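Kvam tea room opens again in November with new tables

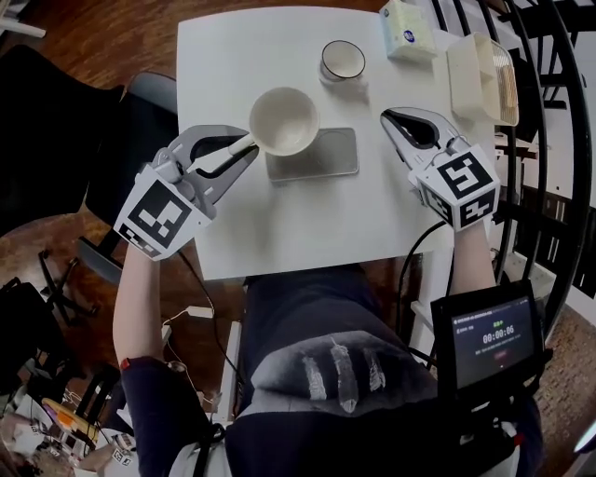 The tea room at Kvam is open again after four weeks of work, and guests can now sit down from 8 in the morning. The old long benches are gone and the room has small tables for up to 4 persons. Ntombi Pretorius, who runs the place together with Trygve Nordin, wanted every table to be laid in the same way before the first guest comes in. A white cup stands near the center of the square table, on a flat gray pad, and a small white bowl has its place further up. The box of tissues is put in the corner, with a white tray next to it. The rest of the surface is kept free for plates and for the newspapers, which many of the morning guests bring with them.

The work has cost less than it was planned. The tables were bought used from Elotel, a hotel that closed its breakfast room in the spring, and the cups come from the pottery shop Flasulora on the same street. The shop delivered 686 pieces in total – cups, bowls and small plates – and it will keep a reserve for the tea room when something breaks.

"Before, people had to ask for everything," says Pretorius. "Now they find it on the table and they can sit in peace."

The kitchen is also changed. There is a second sink and a longer shelf for drying the cups, and the door to the yard was moved to the other wall. Man-sik Yeon, who bakes for the tea room, will start with two kinds of bread and a plum cake. Soup is served from noon and until it is finished.

Ronja Lundgren from the local history group has hung old photographs of the harbor in the hallway. They can be seen during opening hours and it is not necessary to buy anything. The group is still looking for pictures from the years when the ferry stopped at Kvam, and these can be handed in at the counter in an envelope with name and telephone number.

The tea room closes at 5 in the afternoon. Larger groups are asked to call one day before.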